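Dulcombe kitchen simulation, progress report to Undico
Prepared by Valentin Avram, 3/17/24

We lost most of February to one fault, so this report covers it first. In 28 of 668 simulated runs the arm kept moving after the stop command was sent. The longest overrun was 20 simulated seconds. No hardware was involved, but the same stop code is due to go on the real arm, and Lorraine Treloar has put that on hold.

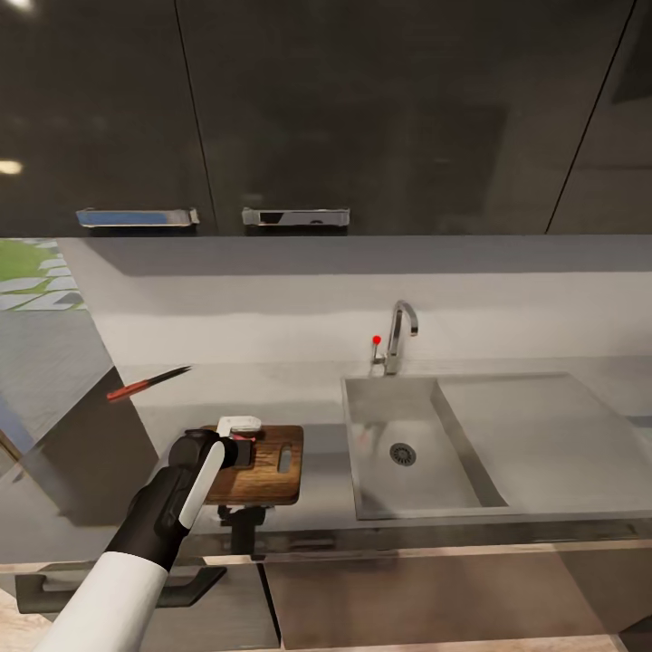

## Cause

The stop message was queued behind the gripper commands. If the gripper was busy, the stop waited. Our test script sent stops only between steps, when the queue was empty, and never caught it.
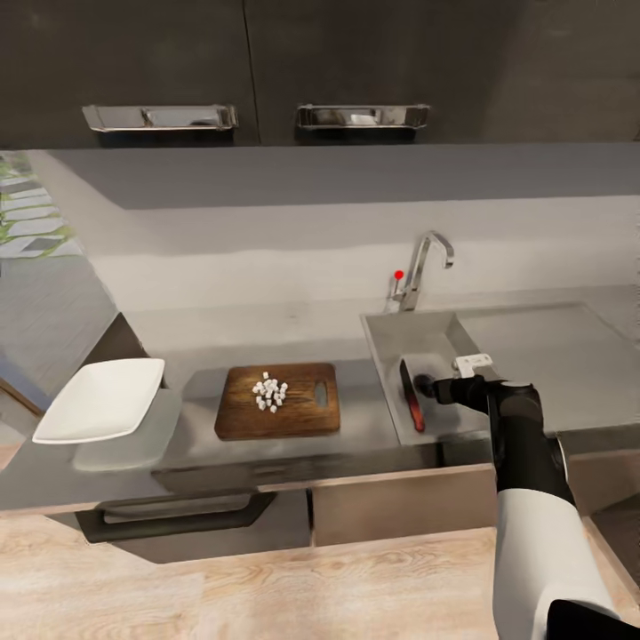

The fix gives the stop its own channel, which the arm controller reads first on every cycle. Lorraine also asked for a limit on what the arm may do near blades. With the knife lying in the sink and the gripper right next to it, a late stop is a contact risk, and diced food on the board gives a person a reason to reach in. The new limit halves arm speed whenever a knife is in the work area.

## Still open

Eight of the failed runs do not match the queue explanation. In those the stop was received and the arm still drifted while extended. 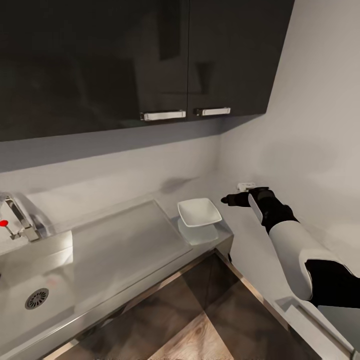
We suspect the joint hold settings that came over from the Goodwin model. Lorraine is rerunning all eight with logging on each joint. Until they are explained we will not move to the real arm, and the Clokorano demonstration should be treated as postponed. We are not asking for more money at this stage.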